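4. Where the Glassware Goes

4.1 The bench as found

The preceding section dealt with drawers, which are at least honest about being full. The open bench is harder. A drawer has sides, and a thing is either in it or out of it. A bench has only the opinions of the people who work there, and in the Flinstead teaching laboratory those opinions had been piling up for as long as anyone could remember. Our survey of the room opened with 113 items that no one would claim and closed with 70, and most of the difference was pens.

We asked each user of the room to describe, in writing and without looking, where the shared glassware was kept. The answers agreed on very little. Beakers were said to live "by the stand," "near the sink," "on the left," and in one case "wherever Bogdan puts them." Bogdan Cieślak, who is an author of this paper and has seen the remark, would like it recorded that he puts them on the left. The racks fared better. Almost everyone could place them correctly, apparently for the simple reason that a rack is a nuisance to move when it has things in it.

From these answers we drew up three rough classes of bench object. The first we call anchors: stands, racks, anything with a foot or a base that people steer around. The second is drifters, meaning beakers and flasks, which are picked up many times a day and put down at whatever spot the hand happens to reach. The third is hangers, a small class made up mostly of pipettes, which have a proper place and tend to go back to it. A pipette laid flat looks wrong even to a first-year student. A beaker looks fine anywhere, and this is the root of the trouble.

The classes are not as tidy as we would like. A beaker with liquid in it becomes an anchor at once, sometimes for weeks. We saw no practical difference between a beaker that someone needed and a beaker that everyone believed someone else needed. Both were dusted around with equal respect. The Mäkelä scheme, which sorts laboratory objects by how often they are used, would put the two at opposite ends of its scale, and we admire the scheme's confidence.

4.2 Working order

The layout we settled on asks little of the people using it. Anchors go toward the rear of the work surface, hangers stay on their support, and drifters are allowed a strip in front where they may drift as they please. Labels were tried during January and given up. Tape on a black bench attracts notes, the notes attract replies, and by the end of the month the strip meant for conical flasks carried a fairly heated exchange on the subject of mugs.

Figure 11 shows the glassware in use. The graduated beaker sits below the blue cylinder and to the left of the upright, with a shallow amount of clear liquid in it, and a conical flask is held by the neck. We draw attention to the beaker in particular. Its scale is printed in white and faces outward, a courtesy that our written rules do not require and that we have never managed to get by asking.
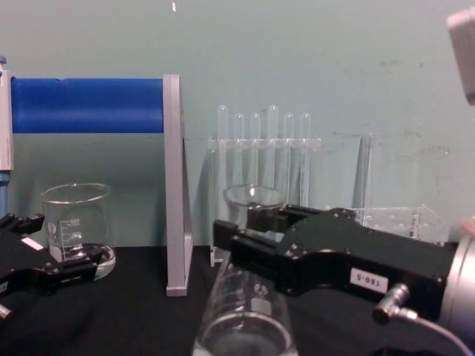

Figure 11. Shared glassware on the black work surface, with a graduated beaker, a conical flask and a hanging pipette.

The printed scale deserves a word, as it came up in nearly every interview. Users trust it more than they should. The marks on a beaker are a guide to roughly how much is in there, and any manual will tell you to measure with something better. Yet when we asked people how they chose a beaker from the strip, the most common reply was that they took the one whose numbers they could read. Size came second. Cleanliness, we are sorry to report, was mentioned only after a prompt. A beaker turned with its numbers to the wall could sit untouched through a whole afternoon of people complaining that there were no beakers.

Clear glass brings a second problem, and a more basic one. It is hard to see. Against a black surface a rim will catch the light and give the object away, but a small amount of clear liquid in the bottom is easily missed by a person in a hurry. Two of our users had each, on separate occasions, picked up an "empty" beaker and learned otherwise by sleeve. Colored equipment had no such incidents. When we asked people to list what was on the bench from memory, blue things were named early and with some warmth, while plain glassware was left out by people who had used it that same morning.

We considered a white mat for the front strip. Grisent, whose catalog we consulted, offers mats in several finishes, all of them described as calming. A trial piece was laid down and did make the glass easier to find. It also made every drip easier to find, and the users, faced with clear evidence of their own habits, asked for it to be taken away. The black surface was restored by popular demand.

4.3 What stayed put

The revised layout was adopted on 8/8/22 and checked at the end of each working day for the rest of the term. Anchors held their places almost without exception. Hangers did nearly as well, though one pipette spent a week in a coat pocket and came back with lint. The drifters drifted, but they mostly did so inside the strip, and the time spent hunting for a clean flask fell far enough that people stopped bringing it up in the hallway, a measure we would defend against more formal ones.

The comparison room at Dreltalent had no strip and no rules. It was also, we are obliged to say, quite neat. Its users put this down to having fewer shelves and a supervisor who sighs. We were unable to separate the two effects. Repeating the study with a different supervisor was suggested and then withdrawn.

One point remains open. The strip works while it has gaps in it – once it fills up, new arrivals are set down among the racks, and within a day or so the racks have company on every side. Users did not see this happening. Asked about it, they said the bench had always been like that. Section 5 takes up the matter of the overflow, and of the windowsill.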